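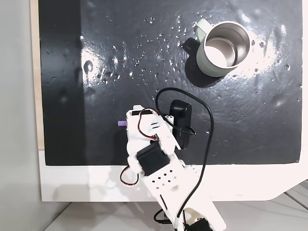 Pitau Recipe Scaling Tables

Version 5
Last updated February 14, 2025

Overview

Pitau is a set of plain text tables for scaling bread and pastry formulas between batch sizes. It holds 422 formulas in baker's percentage form, together with conversion factors for pans, yeast types, and flour absorption. The tables were compiled at the Nistero test bakery and are maintained by Brernard.

The files are meant to be read by a spreadsheet or a short script. There is no application and no installer.

Contents

formulas.csv: one row per ingredient per formula
pans.csv: interior volume and base area for common pan sizes
yeast.csv: conversion factors between fresh, active dry, and instant yeast
flour.csv: absorption adjustments by flour type
notes.txt: free text remarks keyed to formula ID
CHANGES.txt: changes by version

Columns in formulas.csv

formula_id: four characters, letter followed by three digits. IDs are never reused.
name: short name in lower case
stage: one of levain, soak, dough, fill, top
ingredient: key from the ingredient list at the end of notes.txt
percent: weight as a percentage of total flour weight in the whole formula, including flour in the levain
temp_c: target ingredient temperature in Celsius. Blank if room temperature is acceptable.
source: N for Nistero, M for the Malinowski card file

The percent column counts flour across all stages. Many published formulas treat the levain as a single ingredient and give its weight against the flour in the final dough. Values copied from such a source have to be converted before they are compared with these. For a levain at 100 percent hydration, divide its weight in two and add each half to flour and water.

Scaling method

1. Sum the percent column for the formula.
2. Divide the required dough weight by that sum. The result is the weight of one percent.
3. Multiply each row by the result.
4. Round flour and water to the nearest gram. Round salt, yeast, and spices to the nearest tenth of a gram.

Example: a pan loaf with flour 100, water 68, salt 2, and instant yeast 1 sums to 171. For 900 grams of dough, one percent weighs 5.263 grams. The weights are flour 526, water 358, salt 10.5, and yeast 5.3.

Do not round the weight of one percent before step 3. The error is small for a single loaf and large for a full mixer.

Yeast and batch size

Linear scaling of yeast holds for most home batches. Large masses of dough keep their heat and ferment faster than small ones. The tables make no correction for this. Formulas with a cold bulk stage are marked "cold" in notes.txt, and for those the dough should be divided before chilling if the batch is scaled up by a factor of 8 or more.

Pans

Volumes in pans.csv were measured by filling each pan with water to the rim and weighing the water. Pans with loose bases were lined first. Rim volume is larger than the volume stamped on some pans, where the maker measures to a fill line. The area column gives the base only and ignores the slope of the sides. Use area for flat breads and tarts, volume for everything else.

Pans are listed by inside dimensions in centimeters. Inch sizes in the label column are nominal.

The Malinowski card file

Rows with source M were transcribed from handwritten cards. The cards give most weights in ounces and some liquids in cups. Cup measures were converted at 237 milliliters. Where a card gives flour by the cup with no weight, 125 grams was used and the row is flagged "vol" in notes.txt. Treat flagged rows as starting points. Hydration in particular can be off by several points.

Oven settings on the cards such as "slow" or "brisk" were left out. They remain in notes.txt as written.

Known problems

Rye formulas from source M give no acidity or rest time for the soak stage.
Egg is listed as whole egg without shell. Older rows may have been entered with shell weight. Rows checked so far are marked "egg ok".
Two ingredient keys, milk_dry and milk_powder, refer to the same thing. They will be merged in the next version.
Butter water content is not counted in hydration. Laminated doughs list the butter block under fill, and the stage has to be included when summing for total dough weight.
Formulas for gluten-free breads use total starch weight as the base, and should not be compared with the rest by percentage.

File format

UTF-8, comma separated, decimal point, one header row. Text fields containing commas are quoted. Line endings are LF. Missing values are blank, never zero.

Corrections

Send the formula ID, the row as it stands, and the proposed row. For changes to percentages, include the dough weight of the batch that was baked and the flour used. Corrections without a bake are accepted only for plain arithmetic and spelling. Accepted changes go into the next version, planned for June.

License

The tables may be copied, altered, and used in commercial kitchens. Redistributed copies should keep the source column and the version number. The method text in notes.txt may be quoted with credit to Pitau.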